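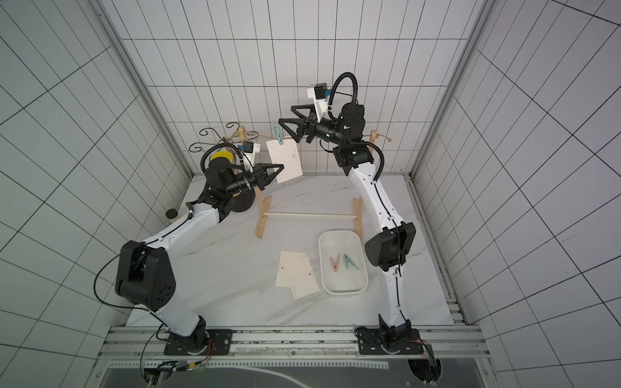 26th September
Kipchumba Mbwambo and Capucine Marty

3.2 Line, pegs and cards

The Sollis rack was chosen for its low mass. Line sag was measured at midspan under loads of 10 and 20 g, with the twine retied between runs. Knot slip accounted for most of the spread — more than the stretch of the fiber itself. 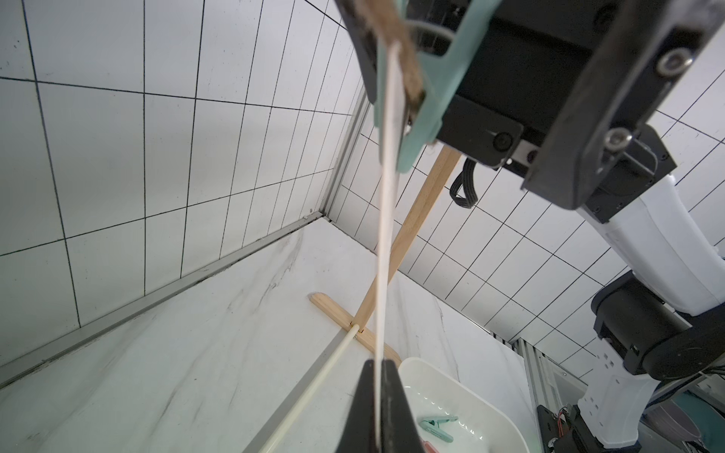
Figure 1. Plastic clothespin clipped to the brown, slightly frayed material, with the wooden base slat behind.

Frayed twine gives the jaws an uneven seat. Pegs were therefore checked for rotation after each card was hung.
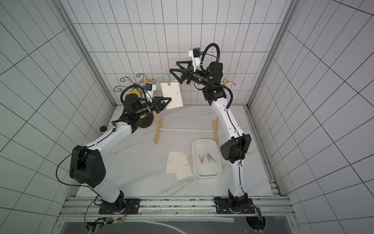

Load position matters more than card weight at this scale. A card near one post pulls mainly on that knot and leaves the rest of the span almost unaffected. With a single peg at the left end of the line, as for the white card, the free corner is unsupported and the card can turn about the jaws. Midspan values are reported separately.

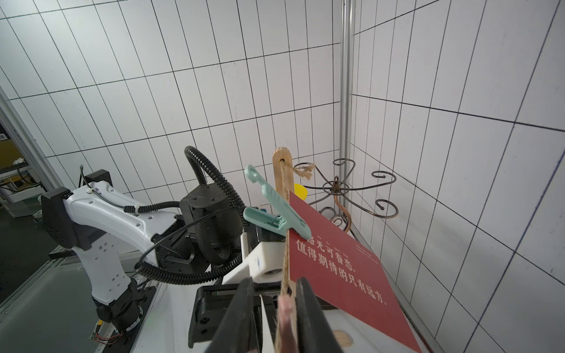
Photo: Celtmont / K. Mbwambo

Printed cards were clipped at a corner. The peg hides part of the lettering on the dark red card, so tilt was read from the card edge — never from the text.

Comments (2)

Yang: Was the twine waxed? Ours slipped until we waxed it.

Cludeo: Please add the peg spring force to the table.

Contact | © Celtmont | Back to top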